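Speaker notes: Tellerholm robotics club, parents and mentors evening
Talk: "Setting a Table That Isn't There"
Speaker: Adjoa Annan. Slot is 20 minutes, leave time for questions.

Opening. Say hello, thank everybody for coming out on a Saturday (and for the food, my goodness, the food). Mention that Dzifa Arthur is running the laptop and will wave when I'm talking too long, which she has promised to do kindly. Then go straight to the pictures and let people look for a bit before I start explaining.
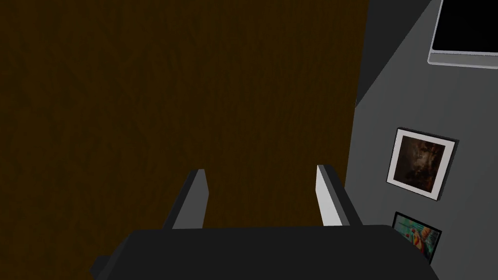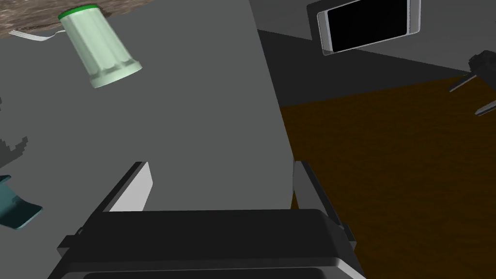
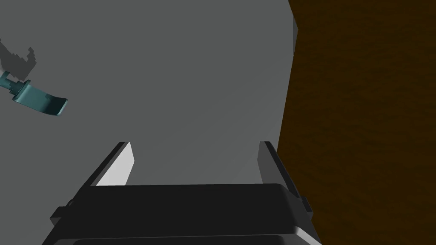 Three gripper views from our simulator, fingers open in each.

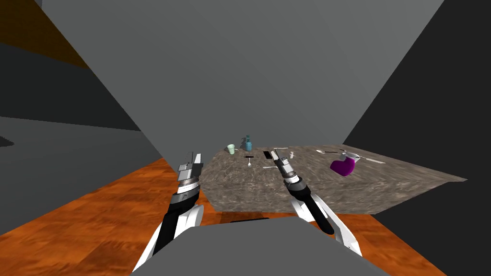 What we set out to do

Start with where the students were last June. They had built a very nice rolling cart that followed a line of tape, and they were, bless them, completely sick of tape. Zuweira Tsikata asked whether we could do arms. We couldn't afford arms. We could afford computer time, so the project became a tabletop full of kitchen things and two simulated arms to tidy it. The students named the whole business Wavisska after a long argument I was not invited to.

Point back to the wide view with both arms and the marble-textured table. Let people find the mug, the bowl and the cutlery for themselves. Somebody always asks about the bright purple boot-shaped thing by the bowl, so pause there and enjoy it.

What the gripper sees

Go slowly here, because this was the hardest idea for the students and it will be for the room too. When you stand back you see a table. When you look from the gripper you get a great deal of gray, a great deal of brown, and two fingers. Take the third view: gray surface, brown surface, one small teal shape way over on the left. Ask the room what they think it is. Take guesses! Our own students guessed a handle or a utensil, and I still like hearing new answers.

Then go to the second view, where there's more to hold on to. The green cup and the fork are up in the left corner, the phone is at the top, and the gripper is nowhere near any of them. Tell the story of Iulian Bălan trying to talk a teammate through it over the phone ("left, no, the gripper's left") until they agreed on a shared set of words for directions. That word list is still taped inside the club cupboard, and I think it may be the most useful thing we made all year.

The first view is mostly floor, with the television and the two framed pictures on the wall at the right. Mention that Anežka Zelenák used views like it for her lesson on landmarks: if all you have is plain floor, what can you steer by? Her group picked the edge where the floor meets the wall. Good choice, I thought.

How the practice runs worked

Teams of 4. One student drives, one watches the wide view, one watches the gripper view, and one writes everything down. They swapped jobs every session, and there was grumbling about the writing job, which I am told is normal in real labs too.

By the end of the season the logbook had 695 runs in it. Hold up the logbook here (it's in the blue tote, DON'T FORGET THE TOTE). Read a line or two aloud, whichever ones Dzifa has put sticky notes on. My favorite just reads "bumped spoon, said sorry to spoon."

If there's time, talk about why failed runs went in the book along with the good ones. Students wanted to leave them out at first. Zuweira made the case for keeping them, and she made it better than I would have, so call on her if she's in the room and looks willing.

What's next

The Mendonça challenge is coming up and we are sending 2 teams. They'll get an unfamiliar room and an unfamiliar pile of objects, so we are practicing with rearranged tables now. Parents who can drive, please see Anežka at the break. We can use up to four cars.

Questions I expect

Do they need to know how to code before joining? No, they pick it up as they go, and the older ones are very patient.

Can younger brothers and sisters try it? Yes, on the laptop at the back, after the talk, with Iulian.

Will there ever be real arms? I hope so. We've written to Dirketmont and are waiting to hear.

Close by asking the students to stand up so everyone can clap for them, then send people to the dessert table.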